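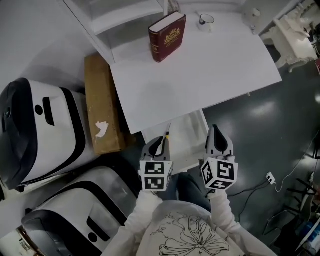 Trial of the hand-held gripper pair, 2018-10-14. The cube markers are fixed near the handles.

From: Ekrem Baysal
Subject: Re: Brarkix pair, is it worth the money?

Hello all,

I answer below the question from the Wetstead group.

> We have an offer from Berchtold for the Brarkix hand-held
> pair. They ask 500 for the set, with software. Has anybody
> used it for more than one afternoon? We mainly want to know
> if the tracking holds when the hands turn.

We at Wadport have had the set since September, so I can say a little. The tracking is good as long as one printed face of each cube stays in view. When I turn the wrist far inwards I lose the left one, and then the recording has a gap. In one session of 27 takes I had to throw away 4 for this reason — for us that is acceptable, but you must decide for yourselves.

The fingertips close evenly and I have no complaint there. The handles are a bit thick for small hands. My colleague gets tired much earlier than me and she prefers to work in short turns.

Please ask Berchtold for the spare cubes before you sign. They were not in our first offer and we paid 55 extra for them. The manual is also rather short about calibration, it took me two evenings to understand the order of the steps. I have written my own notes and can send them to whoever wants.

Does anyone know if the newer software reads the old recordings? I did not dare to update yet.

Best regards,
Ekrem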